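Kerel House Reading Room
Progress report to the Erlow Fund
Period covered: January to June

Summary

The grant pays for the repair and reopening of the reading room at Kerel House, and for a first year of public hours. The room reopened in April, one month later than planned. Spending is within the approved budget. Two items from the original work plan are still open: the rear window and the printed guide to the local history shelves.

Building work

The roof over the reading room was leaking at the north corner when the grant began. Kairys Roofing replaced the flashing and the damaged boards in January and came back in February after a second leak showed up near the chimney. The second repair was covered by their guarantee and did not cost the project anything. We have had no water inside since, including during the heavy rain in May.

Plastering took longer than we allowed for. The old plaster on the chimney wall came away when the loose section was removed, and the whole wall had to be redone. Drying time pushed the painting into March and the opening into April. We reported this delay to the Fund by letter when it happened.

The rear window has not been replaced. The first frame delivered was 2 inches too narrow and went back to the supplier. A new one is on order and we expect to fit it in August. The opening is boarded and insulated for now, and the room is warm enough to use.

Furnishing

We kept to the approach in our application, which was to reuse what the house already owned before buying anything. The tables and the glass-front bookcases came out of storage and were cleaned. New purchases were limited to chairs, reading lamps and a book cart. The decorative pieces went in last, after the painters had finished.

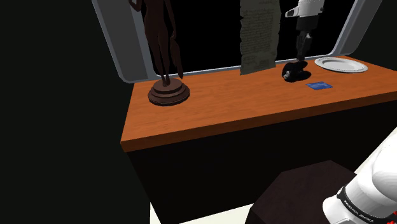
Design rendering: bronze figure on its tiered base, on a wooden tabletop.

The reading lamps first delivered were too bright for the smaller tables and were exchanged for a lower wattage at no charge. We also moved one bookcase away from the radiator after the shelves began to warp.

Collection

The local history books had never been properly listed. We now have a catalog record for each of the 300 volumes on the open shelves. The Nonska parish papers are still in their original boxes and will be listed in the second half of the year. Some of the boxes have mold on the lids. We have set these apart and asked the county archive for advice before anyone handles the contents.

The printed guide is in draft. We held it back until the shelf order was settled, and it still needs a floor plan.

Public hours and use

The room is open four afternoons a week, from 1 to 5 p.m. We planned for three, but asked for and received permission to add a fourth when the school sent word that older students wanted a place to work after class. In May we ran a family history workshop with 13 places. All were taken, and we kept a waiting list. A second workshop will be held in September.

Visitors have asked most often for a photocopier and for later closing. We cannot offer evening hours with the present staffing. A used copier has been priced and is included in the budget note below.

Budget

The plaster overrun was met from the contingency line, and 50 percent of that line remains. Furnishing came in under budget. We would like to move part of the furnishing balance to equipment to cover the copier, and ask for the Fund's approval before we go ahead. No other changes are requested.

Next period

Fit the rear window in August and repaint the surround.
List the Nonska papers, subject to the archive's advice on the moldy boxes.
Finish and print the shelf guide.
Hold the September workshop.
Review opening hours before the winter.

Receipts and the contractor's completion certificate are attached separately. The next report will cover July to December.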